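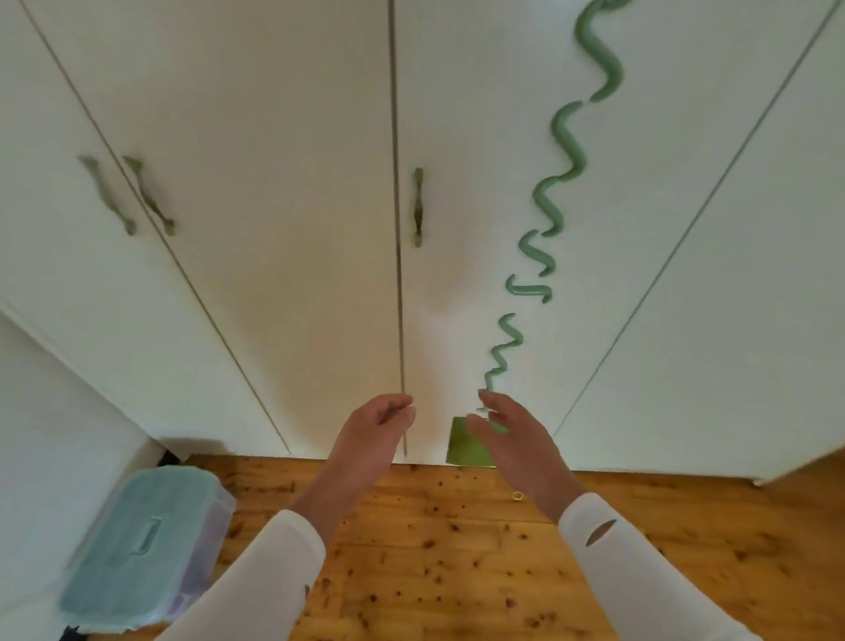

A contributor wearing a head-mounted camera works at the base of a white built-in cabinet during a Todel recording.

Grinmont adds home cabinets and floor-level tasks to Todel collection

Grinmont has extended its Todel data collection to built-in furniture and floor-level work in private homes, the company said Thursday. The recordings are used to train a control model for two-armed household machines. Until October the collection was limited to kitchen counters and tables.

The new portion contains 182 hours of first-person video from 38 homes. Contributors wear a camera on the head and carry out short household tasks with both hands. No robot is present in the home. The hand positions are estimated from the video afterward and converted into target motions for a pair of arms.

Tasks are issued in writing and kept short. Typical entries include opening a tall door and closing it again, attaching or removing something on a vertical surface, picking up a small object from the floor, and moving a storage box to reach what is behind it. A contributor may use either hand and may stop partway through. Abandoned attempts are kept and labeled separately, and the model receives them as examples of tasks that were not completed.

Nida, the annotation firm that prepares the recordings, divides each one into segments and writes a plain sentence for every segment. The task list for the new portion has 131 entries. According to Nida, low work takes longer to annotate than counter work. The forearms cover much of the surface when a person bends or kneels, and the camera is often tilted steeply downward. Long vertical edges such as door seams then run diagonally across the picture, which disturbed an earlier version of the hand-tracking software. The current version estimates the angle of the floor first and corrects the rest from that.

Plain, light-colored doors have been a separate problem. A matte white panel gives the tracker few points to hold on to, and the position estimate drifts if the head moves quickly. Handles, seams and objects fixed to the door help. Wooden floors with visible grain gave the most stable estimates of any floor type in the collection – carpet gave the least stable. Nida does not ask contributors to add markers or clear away belongings before recording.

Sleeves are also left as they are. In the counter recordings, contributors were told to roll them up to the elbow. The instruction was dropped for the cabinet tasks after a model trained only on bare forearms lost the wrist position in test clips with long sleeves. Retraining on mixed clothing reduced the number of lost frames, Grinmont said, without giving a figure.

Small objects remain difficult. Items such as rings, coins and screws may occupy only a few pixels when viewed from standing height, and shiny surfaces change appearance as the head moves. Annotators mark these items only when they can be identified without enlarging the picture. Anything else on the floor is recorded as unlabeled. Grinmont said it prefers gaps in the labels to guesses, and that a second camera at the wrist was considered but rejected on grounds of weight.

Testing takes place on a two-armed rig built by Nägeli. The rig stands on a fixed base and faces a replaceable cabinet front, so that handle height and door width can be changed between runs. Bar handles are tested first, followed by knobs and recessed grips. Nägeli said the arms can reach the floor directly in front of the base but cannot yet pass behind a box standing in a corner. A longer forearm section is planned.

Homes are recorded with the written consent of all adult residents. Faces, mail and screens are blurred before files leave the contributor's computer, and a contributor can withdraw a recording for 2 months after upload. Withdrawn files are also removed from later training runs.

The cabinet recordings will be available to Todel research partners under the same license as the counter set. The annotation sentences come as a separate download. Grinmont has not set a date for the next portion, which is to cover laundry and bed making.

Get automation news by email. Enter your address to receive our weekly newsletter. You can unsubscribe at any time.

This site uses cookies to measure traffic and remember your settings. Accept all | Manage preferences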